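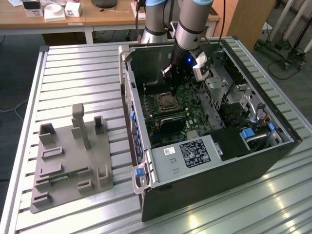 Moushumi Fakir wants it written down that the Travo cell did not make the bench quieter, whatever the sales sheet promised. She has a point, and her remark stays in this section. Management in Plordale expects a shift to run itself once the arm is set up. Read the steps below before you believe that.

4.2 Starting a teardown shift

1. Lay the tower on its side on the slatted table, open side up. Take the side panel off by hand. The arm does not do this, and there is no date for when it will.

2. Check that the unit is unplugged and that no loose wires lie across the processor area. Tuck them back if they do.

3. Enter the case model at the panel. If the model is not listed, choose Manual and do the unit the old way. The list has 22 models on it. We receive a good many more than that.

4. Step behind the floor line and press Start. Stay where you can reach the stop button.

5. When the arm pauses over the board, compare its position with the reference card. Confirm only if you would put your own hand there.

CAUTION: Do not reach into the case while the arm is powered, even if it has stopped moving. A pause and a stop look the same from the bench.

6. After an error 802, press Stop, wait for the arm to park, and clear the part by hand. Log it. Two errors on the same unit mean the unit goes to Manual.

NOTE: Log your hand-cleared parts under your own name. The cell's report counts them as its own unless you do. In July it claimed 1192 parts, and Pirmin Wallner is still working out who pulled which.

4.3 What changes for the operator

You will lift less and watch more. Watching is work, and it is tiring in a different way, so swap places at the break — the supervisor has to allow it. One person may look after one cell. The Clandholm site tried a person between two cells and went back.

Your bench tools stay at your bench. Please don't let anyone collect them as surplus. Manual units still need them, and so does every 802.

The setup guide says operators will be "freed for higher-value tasks." We asked which tasks. Until there is an answer, training hours are booked on Friday afternoons with Elisa Martinelli, and they count as paid time.

NOTE: Speed settings are locked. Requests to raise them go to Luzius Hämmerli in writing, with the error log attached.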